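자유게시판 > 살림/주방
제목: 식기세척기 있는 집도 결국 손설거지 하시나요

글쓴이: 물때와의전쟁
식기세척기 들인 지 5년 됐습니다. 살 때는 설거지에서 해방될 줄 알았는데, 요즘 보면 세척기에 넣기 전에 애벌로 다 닦고 있어요. 남편은 그럴 거면 세척기는 왜 돌리냐고 합니다. 맞는 말이라 더 얄밉습니다.
게다가 나무 주걱, 무쇠 팬, 시어머니가 주신 금테 접시는 어차피 손으로 씻어야 하잖아요. 다들 어떻게 나누시는지 궁금합니다.

댓글 16

귤까는밤
저희는 둘이 사는데 세척기 꽉 채우려면 이틀 걸려요. 그 사이에 숟가락이 없어서 결국 손으로 씻습니다. 숟가락을 더 사면 된다는 분들, 저도 압니다. 샀어요. 그것도 이틀이면 다 없어져요.

Geltside
애벌 세척은 안 하셔도 됩니다. 밥풀만 털고 넣으세요. 너무 깨끗하게 씻어서 넣는 건 그냥 물을 두 번 쓰는 겁니다.

물때와의전쟁
밥풀만 털었더니 고춧가루가 컵 바닥에 얌전히 앉아서 나오던데요.

Geltside
그건 필터 청소를 안 하신 거고요.

물때와의전쟁
...필터가 있어요?

Kanulum
5년 만에 필터의 존재를 아셨군요. 열기 전에 마음의 준비를 하시기 바랍니다. 저는 작년 11월에 처음 열어 보고 저녁을 못 먹었습니다.
저는 아예 손설거지파입니다. 4인 가족이고 한 끼 분량이면 20분쯤 걸려요. 라디오 들으면서 하면 할 만합니다. 그 시간엔 애들이 말을 안 겁니다. 도와달랄까 봐요.
대신 건조대는 스텐으로 쓰시길 권합니다. 플라스틱은 틈마다 분홍 물때가 끼는데 스텐은 행주로 한 번 훑으면 됩니다.
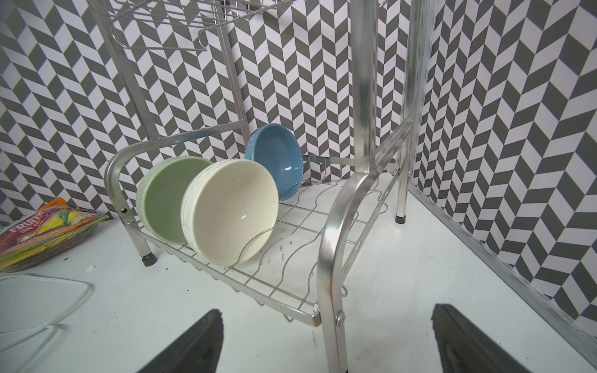 조날린은 생각이 다르다고 했다. 스텐이든 뭐든 건조대에 그릇을 쌓아 두는 것부터가 문제고, 씻자마자 마른행주로 닦아서 장에 넣어야 설거지가 끝난 거라고.

Kanulum
마른행주는 누가 빨고요?

귤까는밤
행주 삶는 얘기로 넘어가면 이 글 댓글 100개 갑니다. 참으세요.

트로세오
행주 안 삶습니다. 전자레인지도 안 돌립니다. 잘 살아 있습니다.

Geltside
이 분 댁에는 초대받아도 안 가겠습니다.

트로세오
초대한 적 없습니다.

Kanulum
원글님 금테 접시는 어떻게 쓰세요? 저희 집 것은 한 번 세척기에 넣었다가 금테가 절반만 남았어요.

물때와의전쟁
안 쓰고 모셔 둡니다. 명절에만 꺼내고 제가 직접 씻어요. 그리고 방금 필터 열어 봤습니다.

귤까는밤
어땠어요?

물때와의전쟁
오늘 저녁은 시켜 먹기로 했습니다. 필터는 칫솔로 닦는 거 맞나요?

Geltside
네, 안 쓰는 칫솔에 주방세제 묻혀서요. 끼울 때 끝까지 돌려서 잠그세요.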